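Search this site Type and hit enter

I'd been trying to get Lihua Xia to sit down with me since September, and every time she had bread in the oven. So in the end I went to her, which was a much better plan anyway, because I came home with half a rye loaf and a jar of starter that I have so far managed not to kill.

If you live anywhere near Cornanard you've probably eaten her bread without knowing it. She bakes for the cafe by the bridge, for the Saturday-style market that for some reason moves its day every year, and for whoever turns up at her side door before it's all gone. She is 39, she learned from her mother-in-law's neighbor, and she talks with her hands in the dough the whole time. My recording is mostly thumping.

I asked her first about the starter, because that's what all of you asked me to ask.

"It's flour and water," she said. "People want it to have a birthday and a name. Mine is in a pickle jar." She did admit that the jar came from Mieczysław Brzozowska, the neighbor in question, and that he'd been feeding his for most of his life before he gave her a spoonful. "He gave it to me in a sandwich bag. I drove home with it on my lap and it leaked on my good pants."

I told her mine always smells like nail polish remover and she laughed at me (kindly!) and asked how often I feed it. I said once a week, maybe. She put down the scraper.

"Once a week on the counter? No. In the fridge, okay. On the counter it's starving."

So there you go. I have been starving it. I went home and fed it twice that same evening out of guilt, and she told me later on the phone that this was also wrong – you feed it, you wait until it's risen and just starting to sag, and then you feed it again or you use it. The clock matters less than what's in the jar.

We got onto rye after that. I'd always thought rye was just a heavier, browner version of the same thing, and I'd been kneading mine the way I knead white dough, for ages, until my wrists hurt. Lihua doesn't knead it at all. She stirs it with a wet spoon until there's no dry flour left, and then she scrapes it into the pan and smooths the top with a wet hand.

"You can't build anything in there," she said. "It's mud. You treat it like mud and it's happy."

The first time she made one for the cafe she took it out when the crust looked right, and it was glue in the middle. She sold it anyway, to a man who said it was just like his aunt's. She still doesn't know how to take that. Now she bakes it longer than feels sensible, turns the heat down partway through, and leaves the loaf wrapped in a towel for a whole day before anyone gets near it with a knife. I said I could never wait a day. "Then you'll have a gummy knife," she said, and went back to thumping. 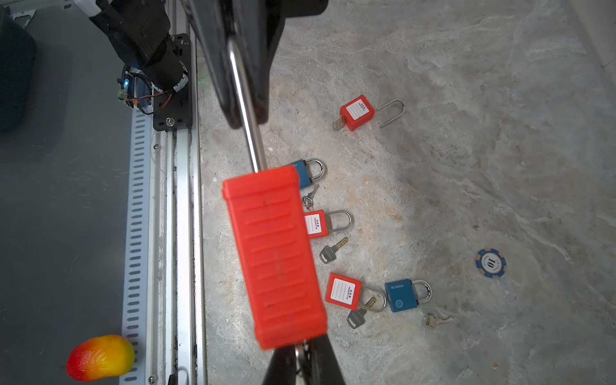

Zhenhua Kong thinks the day of waiting is overdone, and told me so when I mentioned it over the fence. He cuts his rye after 7 hours, toasts the first few slices, and says the toaster fixes anything the towel would have. I passed this on to Lihua and there was a long silence on the phone.

"Toasted, fine," she said at last. "But then he's eating toast."

I wanted to know about flour too, since I'd just paid a silly amount for a small bag with a windmill on it. She buys hers from Makhubela, the mill out past the reservoir, in sacks she can only just lift. Before that she used supermarket flour for years and she still does when the road is bad. What she does care about is how fresh the whole-grain stuff is. She rubs a bit between her fingers and sniffs it, and if it smells like old crayons it goes to the chickens. I tried this with my windmill bag when I got home and I'm sorry to report that it was pure crayon.

Her oven surprised me. I'd pictured some great brick thing, and it's a plain home oven with a door that has to be kicked shut. She bakes 4 loaves at a time and that's it, all morning long, in and out. A customer once offered her his old deck oven for 3,151 dollars and she thought about it for a whole week and then bought a second-hand fridge and new tires.

"More bread is not what I need," she said. "I need more shelf."

The shelf thing is real. Every flat surface in that kitchen had a loaf or a towel or a bowl on it, and I ended up drinking my tea standing in the doorway. Her nephew Haoran Dong came through looking for his keys and found them under a colander. He takes the deliveries to Plellia and gets paid partly in seeded rolls, an arrangement he seems very pleased with.

Before I left I asked what she'd tell someone who's just starting out, and she said to make the same loaf over and over until you're bored with it. Same flour, same pan. She made one plain wheat loaf for a whole winter and gave most of it away. "Everybody keeps changing the recipe," she said, "and then they don't know which change did it." I am so guilty of this – last month I switched my flour, my pan and my baking time all in one go and then complained that the loaf was flat.

So I'm doing it her way now. Plain wheat, same tin, no seeds, no honey, none of the roasted garlic I'd been planning (I'll get there). Loaf one was pale. Loaf two was better, though it stuck to the tin and I had to dig out the bottom with a spoon and eat it over the sink, still warm, with far too much butter. I texted Lihua a full report and she wrote back, "grease the corners."

She'll be at the market again once the tent is mended, usually on the side nearest the pump. The rye goes first, so get there early, and bring your own bag because she always runs out. And if anyone has spare shelving they don't want, the kind that screws to the wall, let me know and I'll pass it along.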